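How Our Town Kept Cold Before Refrigerators

14 shares | 4 comments
Last updated: February

Have you ever opened the freezer just to stand there in the cold air on a hot day? I have, plenty of times. Now try to imagine that your house doesn't have a freezer, or a fridge, or even a plug in the wall to plug one into. It's July and you want cold lemonade. Where does the ice come from?

In Hosilitz, where I grew up, it came from Kurka Pond. The same pond where we skip rocks today! My great-grandmother's family lived two streets away from it, and the stories got handed down to me at the kitchen table when I was small (usually when I was supposed to be doing the dishes).
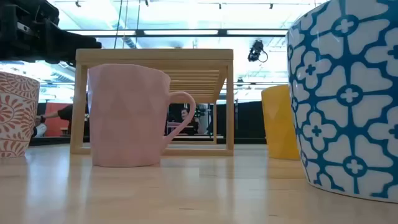
Cutting the ice

Every January the men of the town waited for the pond to freeze good and thick. They drilled a hole and stuck a ruler down it to check. Then they swept off the snow and scratched long straight lines into the ice, like the squares on graph paper, using a sort of plow pulled by a horse. The horses wore special shoes with spikes so they wouldn't slip.

After that came the saws. These were taller than you are, probably, with big ugly teeth. One block of ice could weigh 300 pounds, as much as a grown-up black bear. The workers floated the blocks down a channel of open water with long poles, and a good crew could cut 800 of them in a day. They started at 4 in the morning, in the dark, with lanterns.

The ice house

So how do you keep ice frozen until summer? Sawdust! The Hoshino Ice Company had a tall building right beside the pond with thick double walls, and the space between the walls was stuffed with sawdust from the mill. More sawdust went over and around the blocks. Heat has a really hard time getting through all that fluff – your winter coat works the same way. Some of the ice did melt, but most of it was still there in August.

The ice wagon

In summer a wagon came up Tirar Street. If your family wanted ice, you put a card in the window with a number on it to show how many pounds. The iceman grabbed a block with giant tongs, threw it over his shoulder and carried it into your kitchen, where it went in the top of a wooden cupboard called an icebox. Kids ran along behind the wagon hoping for a chip of ice to suck on.
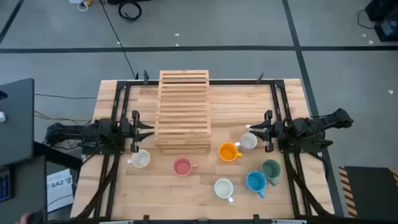
Mugs and a slatted wooden rack on a butcher-block table.

My great-grandmother's job was emptying the drip pan under the icebox. She forgot once, and the water ran clear across the kitchen floor and under the stove. She was still getting teased for it when she was 80.

The ice house is gone now, but you can find a few of its foundation stones on the north side of the pond, near the willow. Ask a grown-up to walk over there with you.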